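Serving and Storing Shaped Buns
Kitchen tips by Inger Damgaard

Shaped buns take a fair amount of work, and most of the damage happens after baking, on the way from the rack to the plate. These tips are for soft filled or unfilled buns with a cut or molded pattern, such as pumpkins, flowers and knots.

Cooling

Leave the buns on a wire rack until the bottoms feel cool. A warm bun dents easily, and the dents stay. Don't stack them at this stage, and keep a finger's width between them.

Picking them up

Hold a bun low on the sides, with your thumb close to the base. If you squeeze across the top, the grooves close up and the lobes lose their shape. For very soft dough, slide a thin spatula under first.

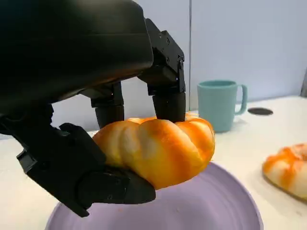
Set it down flat and let go before you turn the plate. Dragging a bun into the middle leaves crumbs and can scuff the bottom crust. A dry pastry brush takes care of any crumbs on the plate.

Choosing the plate

A plain plate works best under anything striped or patterned. Pale purple and gray go well with orange. Pick one with a slight rim and a flat base wide enough that the bun doesn't lean on the edge. One bun to a small plate is plenty, with the mug off to the side where sleeves won't catch the handle.

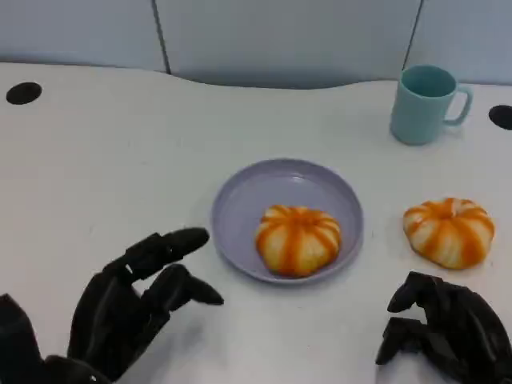
Orange-striped pumpkin buns with a lavender plate and a pale teal mug.

Keeping leftovers

Plain buns keep two days in a covered tin at room temperature. Anything with a cream filling goes in the fridge. To freeze, set them on a tray until hard, then bag them in a single layer. Thaw in the bag, on the counter.

Warming up

Use a 200-degree oven (Fahrenheit) and lay foil loosely over the top so the color doesn't brown. Check after five minutes. The microwave is faster, but the dough turns tough as it cools, so only heat what you'll eat right away.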